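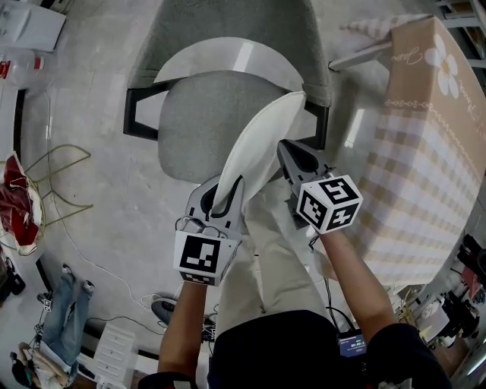 Sonell Forum > Equipment and Services > Product Evaluations

Grerkitz handheld gripper kit: request for comments before renewal

procurement_dg
Our department has completed its evaluation period with the Grerkitz handheld kit (two grippers, cube markers, body-worn readout unit, cabling). Before we commit to a renewal in January, I would appreciate comments from other sites. Our figures are as follows. Operators recorded 1,492 demonstrations of household tasks, of which 1,046 passed the supplier's quality check. The remainder were rejected, mostly for lost marker tracking. The supplier considers this rate acceptable for a first deployment. I am not yet persuaded.
Dima Geagea

lab4_coordinator
Thank you for publishing the numbers. Our experience with fabric tasks is similar. Chair covers and cushion covers require the operator to turn both wrists, and the marker faces rotate out of view. Tasks involving rigid objects gave us very little trouble. May I ask what share of your recordings involved fabric?

procurement_dg
The majority. Fitting and removing seat covers was the largest single category, followed by folding.

Halvorsen_T
I must disagree with the suggestion that the kit is at fault. Our site used the same hardware and rejected far fewer recordings after operators attended the half-day Skakelitz course. They were taught to keep the elbows low and to pause before changing grip. The course is charged separately, and I accept that this ought to be stated more clearly in the quotation.

lab4_coordinator
With respect, a product that needs a paid course to reach its advertised performance should be priced accordingly. We also found that operators who adopted the recommended posture worked more slowly and reported sore shoulders by mid-afternoon.

site_ops_west
A separate matter for the renewal: cables. We replaced 9 gripper cables in one contract period, all of them worn at the point where they leave the gripper body. The supplier replaced the first few under warranty and then classified the rest as consumables. Please request written terms on this point.

Halvorsen_T
That is a fair criticism. We now secure the cable at the forearm with a soft strap and have had fewer failures.

bench_reviewer
Has any site compared the Bianchini kit? We had it on loan. The fingers are narrower and hold thin cloth well, but the grippers are heavier, and our operators preferred Grerkitz for long sessions. Some 100 recordings were too few for us to judge the tracking.

procurement_dg
We have requested a loan unit. I intend to run both kits on the same cover-fitting task, with the same operators, and to ask Grerkitz to include the training and a cable allowance in the base price. If they decline, we will extend month to month until the comparison is complete. Results will be posted in this thread.

lab4_coordinator
Please record operator fatigue as well. We would be willing to share our questionnaire.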